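Support > Care guides > Cloths and covers > Section 4

Guides Parts Warranty Contact

4. Washing and drying microfibre cloths

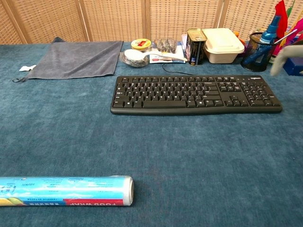 Grey microfibre towel laid flat, loop at the corner.

Applies to all Tastgate cleaning cloths, including the 300 and 400 weights. Polishing pads are covered in Section 5.

Before first use

1. Wash new cloths on their own. Dark colours can release dye in the first two washes.
2. Leave the care tag on until you have noted the cloth weight, then trim it close to the seam. Do not pull it off.

Regular washing

3. Shake the cloth outdoors to release grit.
4. Load with other microfibre only. Cotton towels shed lint that lodges in the pile.
5. Add liquid detergent at half the usual dose. Powder may not dissolve fully in a short cycle.
6. Select a warm wash, 40 degrees maximum.

CAUTION: Do not use fabric softener or bleach. Softener coats the fibres and the cloth will smear -- this can take several washes to correct.

Drying

7. Hang by the loop on the line, in shade if possible, or lay flat on an airer.
8. If using a tumble dryer, choose the lowest heat and clean the lint filter first.

CAUTION: Do not iron.

NOTE: Cloths used with oil or solvent must not go in the dryer. Let them dry outdoors, opened out flat, and dispose of them as your local council directs.

Storage

9. Fold once the cloth is fully dry and keep it in a closed drawer or tub.
10. Store glass cloths and kitchen cloths separately -- a colour for each room makes this easier.

Replace a cloth when it no longer picks up water or the edge stitching has come away.

1,406 shares 40 comments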